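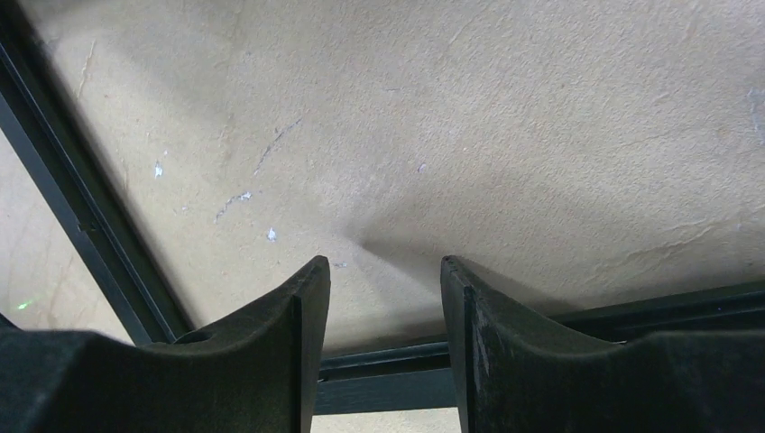

4.3 Does the surface matter?

The common claim in home-craft studies is that a print slides less, and so is easier to set into a picture frame, on a rough table than on a smooth one. Hutsuliak and Ó Gríofa make the strongest case for it. They went through 1,546 written comments from people who had framed a print at home, found 222 that blamed the table, and concluded that table finish is "the first thing to fix." We are not convinced. People who have just creased a favorite photo will blame whatever is under their hands, and the comment form had a box for the table but none for the fit of the print.

The other source usually cited is the Palamarchuk workshop report, which compares two table tops and finds fewer corner creases on the sandy one. The report does not say whether the same frames were used on both. It also does not say how worn either top was. That last point seemed minor to us until we began to look closely at working surfaces, where color and marking differ a good deal from one patch to the next, and more again with the light. 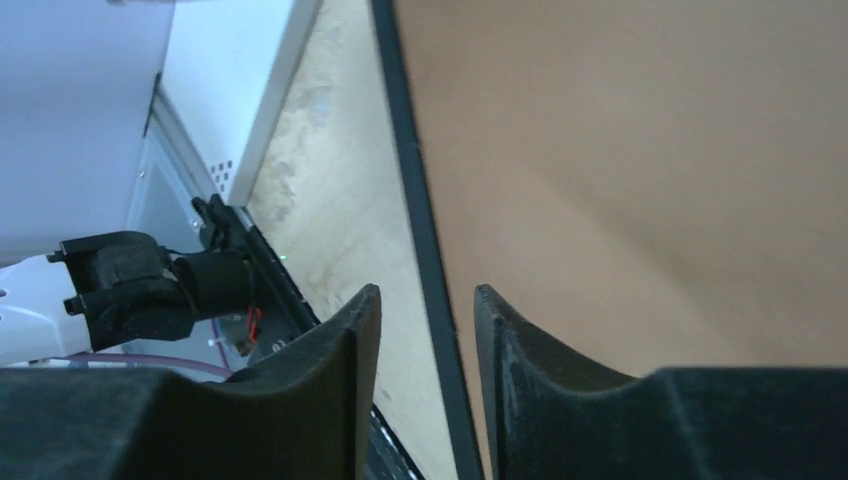
Figure 1. A flat tan-brown surface with a long dark edge, beside a band of pale, grained surface with grayish blotches.

Figure 1 shows why we distrust the words "rough" and "smooth" when they are applied to a whole table. The tan-brown part looks even at this angle, while the paler band to the left of it is blotched and streaked. None of that tells us how either one feels to the touch, or how much drag it puts on paper. Yet both of the earlier studies sorted their tables by eye. The Palamarchuk report gives this as one line in its methods section and never returns to it.

Marks are a second problem. Smudges and scuffs on a table are often read as signs of heavy use, and heavy use is then taken to mean a polished, slippery spot.

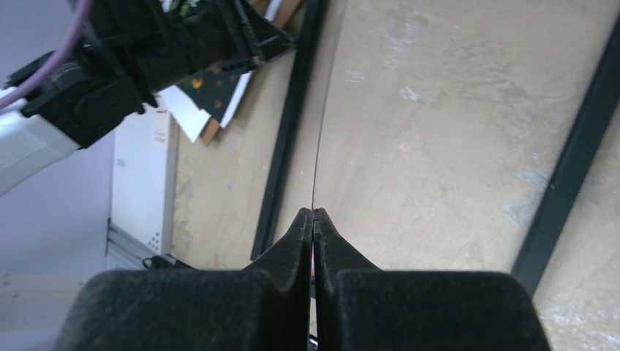

Figure 2. Part of a mottled beige work surface between dark rails, with whitish smudges, faint scuffs and a thin dark seam.

The pale marks in Figure 2 could be wear. They could as easily be dust, glue residue or something in the finish, and we would not want to pick between these from a picture. The seam is of more interest to us. A join of this kind can catch the corner of a thin print when it is pushed flat across the table, and a caught corner is easy to report as a "sticky" table. Neither study mentions joins at all. If one of the Palamarchuk tops had a seam and the other did not, the whole difference in creasing might come down to that.

We also question how much the print travels over the table in the first place. An empty frame is laid down, the print is brought to it, and for much of the work the paper rests on the frame itself — on its edges, or across a corner, half in and half out. During that stretch the finish of the table can affect the frame, which may turn or creep, but it has little to do with the paper.

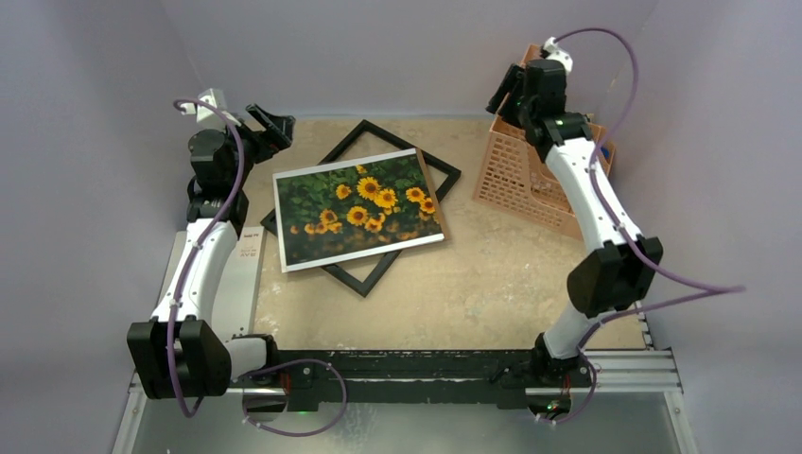
A frame that sits at an angle to the print is a plainer source of trouble. The two have to be squared up before the print will drop in, and there is always a choice of turning one or the other. Turning the print by a corner is quick but bends it. Turning the frame is slower, and here a table with some grip may make matters worse, as the frame drags and then jumps. Hutsuliak and Ó Gríofa count this as a success for rough surfaces on the grounds that the frame "stays put," which is fine only if it was put down straight.

Our own view is that 200 framings with the starting angle written down each time would say more than another round of comments.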